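# Prarnham Shared Workshop – minutes, February catch-up

Minutes by me, Miroslava, typed up from my scribble the same evening with a cup of tea going cold next to me. Sorry in advance for the side comments, you all knew what you were getting when you handed me the pen!
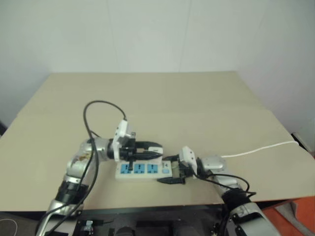 *Item 3: the white power strip with the blue sockets, on the beige table.*

**Chair:** Bohdana Kravchuk
**Minutes:** Miroslava Derkach
**Start:** 6.40 pm (we said 6.30, but the kettle was slow)
**Apologies:** the whole of the Pavliuk bench, who are away finishing a fit-out

## 1. Last month's minutes

Accepted, with one correction. I'd written that the side door "sticks a bit" and I've been asked to change it to "can't be opened by a normal person". Done. Bohdana has planed the bottom edge since then and says it's now merely annoying.

## 2. Money, quickly

We've got $2,000 in the kitty after rent. Bohdana wants to keep $1,000 of that untouched for the winter heating bill, and after last July I don't think anyone in the room was going to fight her on it. That leaves the other thousand for the electrical bits under item 3 and the shelving under item 5, and if there's change left over I'd love a decent broom. (I raised the broom last time as well. I will keep raising it.)

The Garkano invoice for $214 has been paid. That was the sandpaper and the two tins of floor paint. The colour on the lid isn't quite the colour on the floor, but we've all got used to it and I don't want to go through returning paint again.

## 3. Power at the benches

This was the big one and took up most of the evening.

Bohdana opened by saying the leads have got out of hand, and I have to agree. You go to plug in a sander and you end up following a cord under a bench, behind the bins and out the other side, and it belongs to the radio. We want every bench to have its own strip, sitting where you can reach it without crawling.

We talked for ages about which sort. The three-socket one in the picture is the size most of us liked. It's short enough to lie lengthwise on a table without eating the whole work area, and the blue sockets are easy to spot against the white, so my tired eyes are very much in favour. Someone asked if we shouldn't go straight to six sockets and be done with it. Bohdana's view is that if you give a bench six sockets you'll get six things plugged in, plus a phone charger that never leaves, and she'd sooner people unplugged what they'd finished with. I was on the fence but came round.

Then there was the question of where the strip goes. Three ideas got a proper hearing:

- **On the tabletop, towards the middle.** Easy to see and easy to get a plug into. The trouble is the cord on whatever you're using, which has to come across the table from somewhere and ends up looped over your work.
- **Screwed to the wall behind.** Tidy, and it frees up the table. The landlord has to say yes first, and there's the matter of leaning over a half-glued chair to reach it.
- **Under the front edge.** I was keen on this until Bohdana pointed out how much sawdust lands in that exact spot, and also my knees.

We settled on the tabletop for now, pushed back towards the wall when you aren't using it. Bohdana will write to the landlord about the wall option and we'll look at it again when there's an answer.

We also agreed on a few habits, and I promised to write these out nicely for the noticeboard:

- Hold the plug by its body when you're taking it out. Please don't yank the cord.
- No strip plugged into another strip. Ever. If you can't reach, move the bench or ask.
- Switch off at the wall when you leave for the night.
- If a plug feels loose or a cord is nicked, put it in the red tub by the door and tell Bohdana. Don't wrap it in tape and hope.

There was a bit of back and forth over black cords versus coloured ones. Black ones vanish on the floor in the corner by the timber rack and I've gone over on one myself, but they show up perfectly well on the pale tables, so we're not replacing anything that still works. I'll buy a roll of bright yellow tape and put a band near the plug end of each one, with the bench name on it in marker.

**Agreed:** 13 strips, same three-socket type, one per bench and the rest for the storeroom shelf. Priritz to quote. Everything gets tested and tagged before it goes out on the floor, including the ones people have brought from home (you know who you are, and so does the tag man).

**Action:** Bohdana to get the quote and email the landlord. Miroslava to do the noticeboard sheet and the yellow tape.

## 4. Table surfaces

Short one, thank goodness. The beige tops are holding up nicely and wipe down with warm water and a drop of dish soap. Please keep the solvent off them. If you're gluing, put down newspaper or an offcut, there's a pile of both under the sink.

I asked whether we could keep one table clear of glue and paint altogether for fiddly jobs like rewiring lamps, and that went over really well! We'll try it for a month with the one nearest the plain white wall, as the light's good there in the mornings.

## 5. Shelving

Pavliuk offered us a set of steel shelves out of the fit-out, free if we collect. We said yes before anyone had asked how big they were. Bohdana is going to measure the storeroom and I'm going to measure my station wagon, and we'll compare notes.

**Action:** both of us, before the next meeting.

## 6. Anything else

- The biscuit tin has been empty since Christmas. I'll bring some, but I'm not doing it every time.
- Whoever borrowed the long spirit level, could it please come home.
- Bohdana would like the radio kept off the commercial station before noon. This was not put to a vote.
- Broom: noted.

Finished at 8.15 pm. Next meeting same time in March, and bring your own mug as we're down to four.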